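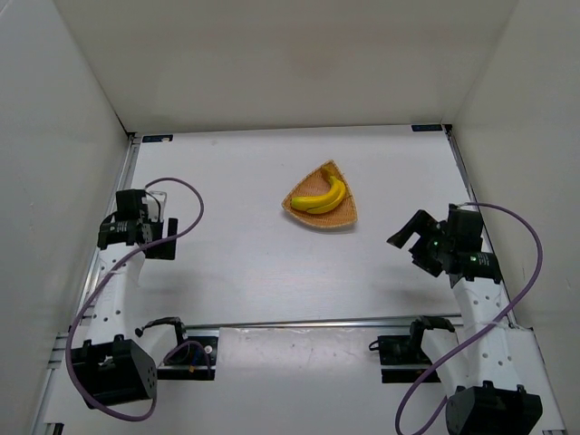
**Student team moves to two-arm fruit handling for the Leltimo round**

The robotics project class at Ivport Technical College has moved its entry for the Leltimo student manipulation contest from one arm to two. The change was made in January, after the contest rules were revised to include a handover task. The remaining part of the term will be spent on recording demonstrations and training the control policy.

The task has two stages. A banana starts in a wicker basket on a white table. One arm must pick it up without dragging the basket, pass it to the second arm, and the second arm must place it back in the basket. A run is scored only if the fruit stays off the tabletop for the full sequence. Each team gets 20 scored runs and no resets within a run.

The class works with a pair of arms mounted on the near side of an enclosed table. Both have two-finger grippers. The enclosure walls are plain, and the lighting is kept at one setting during recording. Students operate the arms by hand through a matching pair of leader arms, and the joint positions are logged together with the video.

At the end of last month the data set held 3823 demonstrations, of which 3000 were kept for training. Most of the rejected recordings were handovers in which the second gripper closed before the first had stopped moving. Others were dropped for missing video or for a basket that had shifted past the allowed margin.

Grip force has taken up much of the lab time. At the default current limit the fingers marked the peel after a few cycles, and soft fruit then bent differently from fresh fruit. The limit was lowered in steps until the banana could be lifted and held through a handover. The class now replaces the banana at the start of each recording session and notes the change in the log.

Cable routing was also revised. In the first version, the cable to the wrist pulled tight when an arm reached across the table, and the motor reported a position error. The current layout leaves more slack.

The policy trained on the first part of the data completed the pick reliably in lab tests but was less consistent on the handover. The class plans to retrain with a wider range of basket positions and orientations. A separate group is comparing two camera heights, with results due before the hardware is frozen.

Seven teams are entered in the round, which will be held in the Barbosa building on the Brakska campus. Teams bring their own arms and computers. Tables, baskets and fruit are supplied by the organizers, and setup begins at 9 a.m. Code must be submitted before the first scored run and can't be changed after that.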